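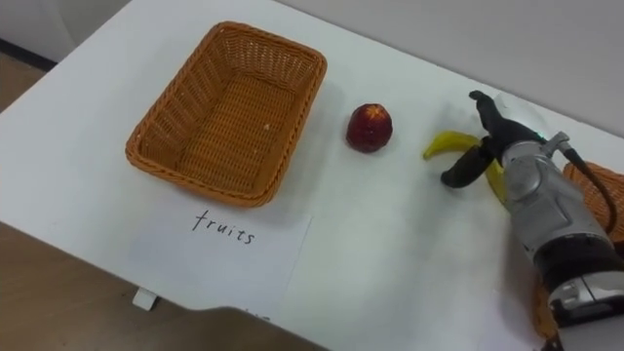 4. Does the container matter?

Advice on eating more fruit at home has leaned for years on a simple idea: put the fruit where people will see it, in something pleasant to look at, and they will eat it. The idea appears in leaflets, in office wellness plans and on the packaging of the containers themselves. We take no issue with fruit, or with baskets. Our concern in this section is with the evidence, and in particular with the Watwood household trial, which is now the source most often given when the claim is made in print.

4.1 What the trial did

The Watwood trial enrolled 600 households from a single mid-sized town. Half were given a woven basket of the Triệu pattern, an open shape with a rolled edge, and were asked to keep fruit in it on a table or counter. The other half were asked to go on storing fruit as they usually did. Both groups recorded what they ate in Vello, a phone diary that sends a reminder each evening. The recording period lasted 21 days. At the end of it, the basket households reported more fruit eaten per person than the comparison households, and the authors concluded that visible storage in an attractive container "supports habitual consumption."

The word "habitual" carries a good deal of weight for a study of three weeks. A habit is usually taken to be something that survives the loss of novelty, and a new object on the kitchen table is about as good an example of novelty as a household trial could devise. The authors did go back to the same homes, and we come to that below.

4.2 The comparison group

The first difficulty is that the two groups differed in more than where they kept their fruit. One group got a present. They were visited by a member of the study staff, handed something for their home and told, in effect, what it was for. The other group received an email. Any of these things could raise reported fruit eating for a few weeks. A fair test of the container would have given the second group something too, such as a plain plastic bowl with the same visit and the same instructions. A fair test of visibility would have given both groups the same basket and asked one of them to keep it in a cupboard. The trial did neither, so it can't separate the basket from the visit, or the visit from the request.

This matters for the way the result has been used. Floton, which sells kitchen storage, cites the trial in its trade catalog under a heading about "natural materials," and several reviews repeat the point that woven containers outperform other kinds. No other kind was tested. Woven baskets vary a great deal in any case. They may be round or rectangular, deep or shallow, open or lidded, and a rectangular wicker basket with flared sides (Figure 1) has little in common with a lidded hamper apart from the method of making it. A finding about one pattern, given out by one team in one town, has been stretched to cover a whole class of household goods.

4.3 What was measured

The second difficulty is the diary. Vello asks users to tap a picture for each item eaten, and the fruit pictures sit on the opening screen. Snacks are two screens down. We don't know how far this layout affects what people enter, and as far as we can tell the authors don't know either, since no check against purchases or kitchen waste was made. Those in the basket group knew that the study was about fruit. Those in the comparison group had been told it was about "food at home." A person who has been given a fruit basket and is then asked every evening about fruit is likely to give the answer that seems wanted, even when trying to be truthful.

There is also the question of what counts as eating. The diary records one tap for one piece, whether that piece was a whole banana or two bites of one that a child then left on the arm of the sofa. Households with young children made up a larger share of the basket group, a difference the authors put down to chance. It may well be chance. It would still inflate the tally if children take more pieces and finish fewer of them, and most parents we have spoken to think that they do.

Waste should have been measured as a matter of course. Fruit kept in the open at room temperature ripens faster than the same fruit kept cold, and some kinds speed the ripening of whatever is beside them. A household that buys more, shows more and throws more away has changed its shopping. Whether it has changed its diet is a separate matter, and on this the trial is silent.

4.4 The follow-up

The authors returned to the sample 6 months later, in November, with a short questionnaire. Of the original households, 410 replied. The published abstract states that the effect "persisted among responders." The full table gives a weaker picture. The gap between the groups had narrowed to the point where the interval included zero, and the word "persisted" rests on the direction of the difference alone.

Response was also uneven. Basket households were more likely to reply, and among them the ones still using the basket were, by the authors' own account, easier to reach. We do not think anyone set out to mislead. But a follow-up that hears mostly from the people for whom the thing worked will tend to find that the thing worked, and the abstract gives no hint of this. The season is a further problem. The first round was run in late spring, when soft fruit is cheap and plentiful in the area, and the second fell at a time when it is neither. Comparing the two rounds tells us something about the calendar and very little about baskets.

We wrote to the trial team to ask for the household-level data and received a summary file dated 4/21/23. It contains group averages by week and nothing below that level. The weekly averages are of some interest all the same. Most of the difference between the groups falls in the first week, and by the third the two lines are close together. This pattern is what we would expect from a new object that people soon stop noticing, and we are surprised that it was left out of the main report.

4.5 What can be said

Our reading is that the trial shows a short rise in reported fruit eating among people who were visited, given a basket and asked to use it. It doesn't show that the basket caused the rise, that the rise was in fruit swallowed as opposed to fruit tapped on a phone, or that it lasted.

Other work in this area does little to repair the gap. The smaller studies we reviewed in Section 3 were mostly run in workplaces where the fruit was free, and price is a far more plausible cause there than presentation. Two of them moved the fruit closer to the door at the same time as they changed the container, then credited the container.

A better trial would not be costly. It would use at least two kinds of container and give every household the same visit. It would weigh what was bought and what was thrown out, and it would run for long enough that the basket had begun to fill up with keys and unopened mail. Until such a trial has been done, we would ask that guidance writers stop citing Watwood as settled evidence. Section 5 applies the same tests to the claims made for smaller plates.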